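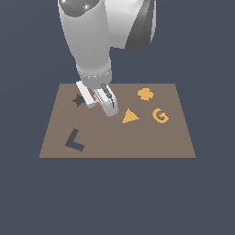
Issue 59

March 2018

I came home late from the club meeting and I could not sleep, so I write this while the tea is still warm. The league has moved our first match of the season again. First it was the start of the month, then the end of it, and now the letter says "when the grounds committee is satisfied." The ground in Basevel is under water on the south side, and the pitch at Utimar has no grass in front of either goal. I understand the reasons. Still, my knee had prepared itself for one date and now it must prepare for another.

Merja Saarinen read the letter aloud. She is our captain for four years already, and she reads everything in the same voice, good news or bad. The fine against Kalinowski stays. He was sent off in the last match of the old season for words to the linesman, and he must pay 563 before he can be registered. He says that he used only one word, and that it was in Polish. The league found a person who understood it.

We talked for a long time about whether the club should pay for him. I said no. I like him, and he is our best left back, but last August I paid my own fine for missing the referee course, and it hurt me, and after it I did not miss the course. Merja said that she would not vote because she has driven to matches with him for too many years. In the end the club pays nothing, but he may pay in four parts. He shook my hand at the door, a little hard.

After this came the question of the bus. Troltetti, the company that drove us last year, asks 1,170 for the away matches, and the sum is the same even if the season becomes shorter. I think we should wait until the new list of matches is ready. Others want to sign now. We did not decide, and I have promised to telephone to them tomorrow before lunch. I am not good on the telephone in this language. I will write down my sentences first.

On the way home I ran the last part, from the bridge to my street, in my meeting shoes. It was foolish. The knee was quiet until the stairs.

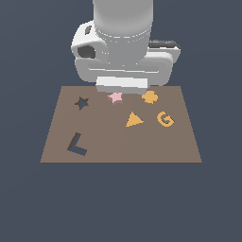 The next evening

The man from the bus company was friendly and spoke slowly for me. He will hold the price until the new list comes, but he wants it in writing, so I must write to him tonight also. Merja sent a message that training is inside the school hall again, and that we must bring the shoes with light soles. Mine are still at my brother's house. I have asked him to leave them by the door.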